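Chapter 6
Fits, Clearances, and the Assembly of Mating Parts

6.1 Why parts must differ in size

Two parts that are meant to go together cannot both be made to the same dimension. A shaft turned to exactly the diameter of its hole would not enter the hole without force, and no shop can turn it to exactly that diameter in any case. Every machined surface departs from its drawing by some amount. The designer's task is to decide how large a departure is acceptable, and on which side of the nominal size it may fall.

The nominal size is the figure by which the joint is known. The limits of size are the largest and smallest dimensions that an accepted part may have. The difference between the two limits is the tolerance. The least difference between the hole and the shaft, taken when the hole is at its smallest and the shaft at its largest, is the allowance. Students often use the last two words as if they meant the same thing. Tolerance belongs to one part. Allowance belongs to a pair.

A joint with a positive allowance has a clearance fit, and the shaft will always be smaller than the hole. When the smallest shaft is larger than the largest hole, the fit is one of interference, and the parts must be pressed together or joined by heating the outer one. Between these lies the transition fit, in which a given pair may show either a small clearance or a small interference depending on which parts are drawn from the bin.

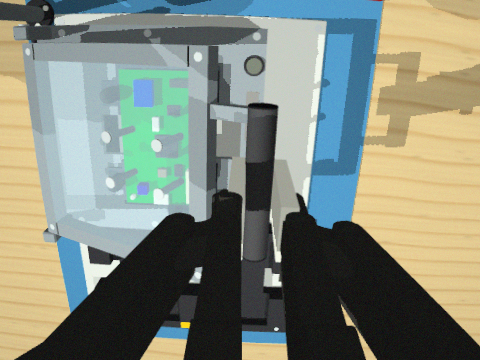

The choice among the three is governed first by function. A shaft that turns in a plain bearing needs room for an oil film. A locating pin must hold its mating part in position and yet allow it to be lifted off for service. A gear hub that carries torque without a key depends wholly on the grip of the bore. Cost comes second, though it is seldom far behind. Halving a tolerance commonly more than doubles the cost of the surface, and the added cost appears in gauging and scrap as well as in machine time.

6.2 Entry, alignment, and jamming

The limits on a drawing describe parts that are already together. They say little about getting them together. A pin may be well within its limits and still refuse to enter its hole if it is presented at a slight angle or a little to one side.

Two kinds of error are distinguished. Lateral error is the distance between the axis of the pin and the axis of the hole at the moment of contact. Angular error is the tilt of one axis to the other. A chamfer on the pin, the hole, or both will correct lateral error up to the combined width of the chamfers. It does much less for angular error. Once the tip has entered, a tilted pin touches the hole at two points, one near the mouth and one on the opposite wall. If the applied force is then directed badly, friction at the two points balances it and the pin stops. This condition is called jamming, and it can be relieved by changing the direction of the push. In wedging, the parts have deformed slightly and hold each other in place, so that a change of direction alone may not free them.

The ratio of clearance to diameter is a better guide to difficulty than the clearance taken alone. A given gap that makes a large shaft hard to start may be generous for a small one.
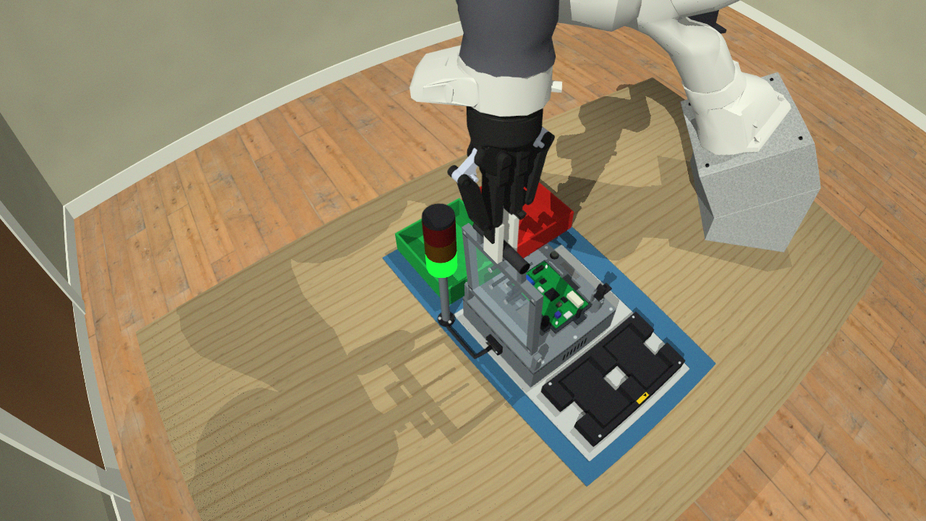
Access must be considered along with clearance. A joint that can be made easily on an open bench may be awkward once the housing is around it, and the assembly drawing rarely shows the space taken by a hand or a tool. Where a part must be reached inside a box with upright sides, the straight path from above is usually the most useful one, with the wrist directly over the work and pointing down. Transparent side panels, such as those on the gray enclosure in the figure, leave the interior open to view from the side. Designers should check the full path of the tool, including its widest section, before fixing the height of the walls.

6.3 A case for study

The joint used in the worked problems of this chapter is taken from the Momia hand pump, built by Ortner at its Doltbridge works. A steel guide rod passes through a bored cap, and the cap must come off for cleaning. The original drawing called for a transition fit. In October, 328 of the 677 caps in one lot could not be removed by hand. The rods and bores were measured, and all were found to be within limits.

The fault therefore lay in the choice of fit. Section 6.4 sets out the hole-basis system, by which the bore is kept constant and the rod is changed to suit, and applies it to the cap. Section 6.5 treats the chamfer. The Oltach tables needed for both are given at the end of the chapter, and the reader should have them at hand before attempting Problem 5.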